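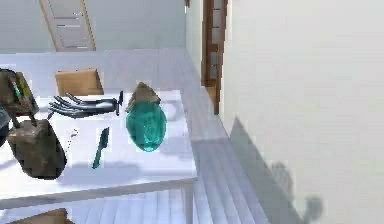
Filed under: Sheds & Workshops, Members' Builds

My robot hand build has finally reached the fun bit! I've been chipping away at it since April in the shared workshop at Varnville, and before I order any more motors I'm doing all the grasp planning in a simulated house. The long jointed fingers are modelled now, and I've got them hovering over a white table next to a teal glass vessel with a brown cone on top – my favourite thing to aim for, and easily the most annoying. There's a little teal knife on the table too, but I'm leaving that one for later.
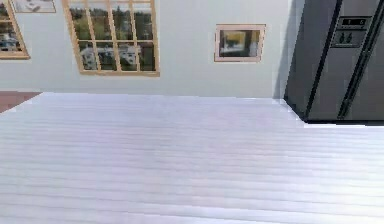 I gave it 300 tries over the long weekend and changed the thumb angle 9 times (yes, I kept a notebook). The Dater controller board is next on the bench, and I still need to print three spare knuckles in grey. If you've got any offcuts of thin tendon cord, I'd love them – colour doesn't matter! I'm in most evenings, bench 17, near the kettle.

Contact the editors | © Varnville Shared Workshop | Back to top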